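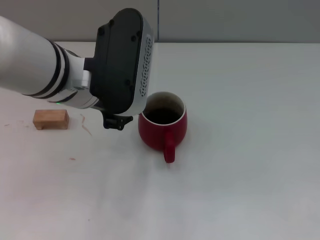

A mug, a wooden block and a gripper reaching down beside them: everyday tabletop work.

Plido Tabletop Arm Station
Sold and supported by Stasten

Product code: 2582
Availability: built to order
Page last updated: July 8, 2018

If you have landed on this page, chances are you already have a job in mind for a robot arm and a table to do it on, and you are trying to work out what the whole thing is going to cost you before you ask anybody to sign for it. Welcome! We have helped a good many labs, workshops and teaching rooms through that same exercise, and we would much sooner you took your time over it (and asked us a pile of questions) than bought something in a hurry and had to come back for the other half.

The Plido station is a single arm on a fixed base, with a two-finger gripper, a tabletop, the control box and all the cabling to join them up. It is meant for handling the sort of things people have in their kitchens and on their desks. Cups, blocks, spoons, small boxes, that kind of thing. It is a lovely size for one person to work with, and it leaves plenty of room on the table to set things out and change your mind.

What comes in the crate

One Plido arm with base plate and bolts
One two-finger gripper, fitted and tested
One tabletop in two sections, with legs
Control box and power lead
Cable set, 6 pieces, labeled at both ends
Spare finger pads, 2 pairs
Printed setup guide

What you will need to find yourself

A computer to run the software, a display if you would like people to follow along, and a good solid floor. We don't include a hand controller in the base price, and this is the thing folks most often miss when they put a budget together. If you plan to drive the arm by hand and record what you do, please add the Sheehan hand control kit to your order at the start. It can be added afterward, of course, but the control box has to come back to us for the extra connector, and you will be without your station while it does.

Planning the budget

The station itself is $4000, and shipping is quoted separately once we know your address and whether you have a loading dock or a flight of stairs. We like to suggest that you split your budget into the station, the room, and the first year of running it, and keep a little back for the things you haven't thought of yet. The room is easy to underestimate. You may want another outlet, a plain wall behind the table, better lighting, or a sturdier table if you decide against ours. Running costs are mostly finger pads, cables and whatever you are asking the arm to pick up (cups do get dropped, so buy a few cheap ones!).

Do think about time as well as money. A new user generally wants a good stretch of practice before the work starts to look the way they hoped, and it is a shame to schedule a big demonstration for the same week the crate arrives.

Planning the room

Measure first, please, and then measure again with a chair in the room. The person at the controls needs a clear view of the tabletop and somewhere comfortable to stand, with the cables well out of the way of their feet. If you are hanging a screen, put it where the operator can glance at it without turning away from the arm. Keep your exits and exit signs clear, and show us any panels or partitions on your floor plan, as we need to allow for the full swing of the arm when we choose the spot for the base. 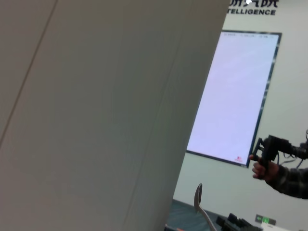
Hand controller in use beside a wall display, with what looks like a spoon standing up near the table.

Send us a sketch with your order, even a pencil one on the back of an envelope, and we will mark it up and send it back at no charge.

Choosing a stand

The base plate bolts to our own tabletop as supplied. If you would like to bolt it to something else, the Bevberg floor stand takes the same plate and is a good choice for rooms where the table has to be moved now and then. It is heavy, so have two people on hand for the lift.

Warranty and service

Parts and labor are covered for 2 years from delivery. Finger pads and cables are treated as wearing parts and aren't included. Keep the crate if you possibly can. It folds flat, and it is far and away the safest way to send an arm back to us for service.

Ordering

We accept purchase orders from schools and businesses, and a written quote is good until the end of the following February. Please give the product code, say whether you want the Sheehan kit and the Bevberg stand, and tell us a little about the job you have in mind. A couple of sentences is plenty, though we do enjoy the long ones.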